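**Skornside Repair Library: progress report to the Adomaitis Fund, second period**

You asked for a plain account of what the grant has done so far. My view is more doubtful than the one in our first report, which was written in a good mood and before most of the loan records had been entered.

The plan was to lend household tools to people in Skornside and Mukon, and to teach basic repairs on weekday evenings. We told you that lending would cut what people spend on tools, and that the classes would bring in members who would then borrow more. The first claim may be true. I can't find much support for the second.

### Membership and loans

We have 268 paid members against a target of 1,000. The target was set by multiplying the Skornside figure from our trial by the population of Mukon, and I would not do it that way again. Mukon has a hardware store that rents tools cheaply and stays open late. Our proposal left that store out.

Loans rose through the spring and dropped off in July. The first report put the spring rise down to our leaflets. Spring is also when people dig gardens and paint fences, and the most borrowed items were a post-hole digger and a long ladder. I would want a second spring before giving the leaflets any credit.

Late returns are a bigger problem than we admitted. The $3 late fee has made no difference that I can see. Some members seem to treat it as a cheap extension, and frankly it is one. We would like your consent to drop the fee and simply block new loans until the old item is back.

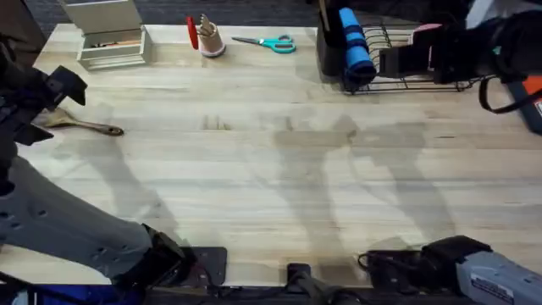

The classes are harder to judge. People like them and say so on the feedback cards, but a feedback card handed out at the door by the person who taught you is not much of a test. We compared the class sign-in sheets with the loan records, and most people who came to a class had not borrowed anything afterward. A few were already members and would have borrowed anyway.

### Money

Spending is within budget, mostly because the Mukon drop-off point opened late and we paid less rent than planned. Please don't read that as good management. The van cost more than we allowed for, and the repair bill in June used up the whole reserve line. The $100 joining deposit, which we thought would put people off, has caused few complaints. Refunds have been slow and we need a better way of tracking them.

### The Omis software

We bought the Omis lending system on the promise that it would send reminders and count loans by district. It sends reminders. The district count puts any member without a full zip code into Skornside, so every Skornside figure in the first report was too high. Corrected tables are attached. The supplier says a fix is coming, and we have been told that before.

### What we propose

- Keep the Skornside lending desk at its present hours.
- Cut Mukon to Saturday-style short opening, mornings only, and review it after the winter.
- Run fewer classes, and ask people three months later whether they have fixed anything.
- Replace the membership target with a count of items lent and returned.

The last point will look like moving the goalposts, and you may fairly say so. I still think it is the better measure. A member who joins and never borrows costs us a card and a reminder, and tells neither of us anything about whether the library works.

We need your answer on the Mukon hours before the lease comes up for renewal. The landlord has asked twice.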